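Who Gets to Say Sorry? How the Moltdale Cadet Corps Handles Honor Code Appeals

Project report, Intro to Public Institutions

Why I picked this

I joined the cadet corps at Moltdale my freshman year mostly for the tuition money, and at orientation they hand you a honor handbook that is 400 pages if you count the appendices (I counted the appendices, they make you sign for them). The part about lying, cheating and stealing is short and pretty clear. The part about what happens after somebody says you did one of those things is long and kind of a maze, and I wanted to know if a regular cadet could find their way through it without a lawyer in the family.

So that was my question. If a cadet is found in violation of the code, how do they appeal, who reads the appeal, and does the handbook tell them enough to do it?

What I did

I started with the handbook, obviously. I read the appeals chapter start to finish and then read it again with a pencil, drawing every step as a box with arrows. My first flowchart had an arrow that went in a circle. I thought I had messed up, so I went back to the text, and nope, the circle is really there! Section G sends you to the annex on deadlines, and the annex sends you back to Section G.

After that I went through the back issues of Selusora, our campus magazine, looking for stories on honor cases. The old issues are in binders on the second floor of Mercado Hall and the newer ones are online. I also sat in on the open part of the appeals briefing in February, the one they hold for company honor reps. It was at 7 in the morning. There were bagels.

I didn't look at any real case files. Those are sealed and my instructor was very firm that I should leave them alone, which I was fine with.

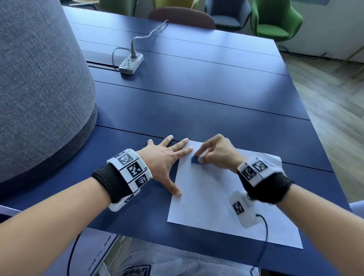 Using a small blue eraser on a sheet of white paper.

For the last piece I put together a short survey for other cadets in Zernex, the form builder we all have through the college. It asked whether they knew how long they had to file an appeal and where they'd go to get the form. I left off names and class years so people would feel okay about guessing wrong.

What I found

The deadline is the biggest problem. The main chapter says you have 2 duty days to file a notice of appeal. It doesn't say what a duty day is. The definition is way in the back, in the section on leave, and it leaves out federal holidays but says nothing about finals week, when we don't have formation. If you got your letter right before finals I really could not tell you when your time runs out, and I've now read this thing more than anyone should.

The survey answers were all over the place. Some people thought the deadline was a week, some thought there wasn't one, and a bunch just wrote "ask my squad leader." That last one worries me a little, seeing as the handbook also says squad leaders aren't supposed to discuss open cases.

Selusora was less help than I hoped. The magazine covers the rule changes pretty well (there was a nice long piece when the board first added a faculty seat) but it hardly ever follows up on what happened later. I get it, the files are sealed for them too. Still, it means a cadet who wants to know how appeals usually go has almost nothing to read.

One good thing I want to mention: the appeal form itself is great. It's one page, it's in normal English, and it tells you that you can bring an advisor. I wish the person who wrote the form had written the chapter.
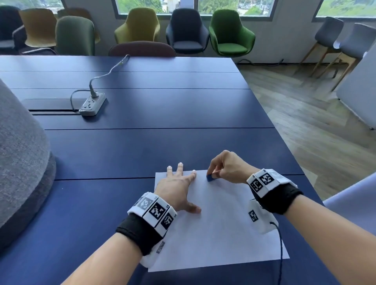 What I would change

Put the definition of a duty day right next to the deadline. Fix the loop between Section G and the annex. Add the one-page form to the orientation packet so people have seen it at least once before they need it.

I'd also like the corps to publish a yearly summary with no names, just what kinds of appeals came in and how they ended. Other cadets I talked to were split on this. Our corps is small enough that people might figure out who was who, and I don't have a good answer for that yet.

What I would do differently

My survey went out too late in the term and I only asked people in my own battalion. I also wish I'd asked a follow-up about where they had gotten their information. If I get to continue this in the fall I'll start with the survey and do the flowchart second.

Sources

Moltdale Cadet Corps honor handbook, appeals chapter and annexes
Selusora, print binders in Mercado Hall and online issues
My own survey, built in Zernex
Notes from the February appeals briefing, open session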